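Teaching a two-armed robot to sort: my workshop tips

95 shares | 50 comments

I've been driving robot arms by remote from my basement bench for a while now, and people keep asking how I get decent recordings without going nuts. So, a few things that work for me (steal whatever you like!).

1. Practice in the simulator first

Dropping a part in there costs you nothing, and you can goof around until your thumbs stop panicking. My practice table is as plain as I could make it: white top, a red tray and a blue tray touching along their long sides, and one little red cylinder to move. Keep the hands slow when they get near each other. With both sets of black fingers this close together over the middle of the table, I ease off to a crawl and let only one hand move at a time.

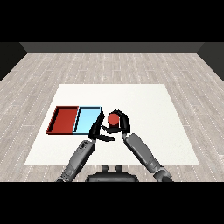

2. Throw out the ugly ones

My first batch was 200 recordings, and I kept every single one, hesitations and all. Big mistake! The arm learned to dither just like me. Tiago Torres at the Burkstead shop told me to toss any run where I'd stopped to think, and things got better fast.

3. Start from different spots

Shift the part a little each time, turn it, put it somewhere awkward. If it always starts in the same place, that's the only place the arm will ever look.

4. Quit before you're tired

I do short sessions with coffee in between – my wrists thank me, and the late runs don't get sloppy.

50 comments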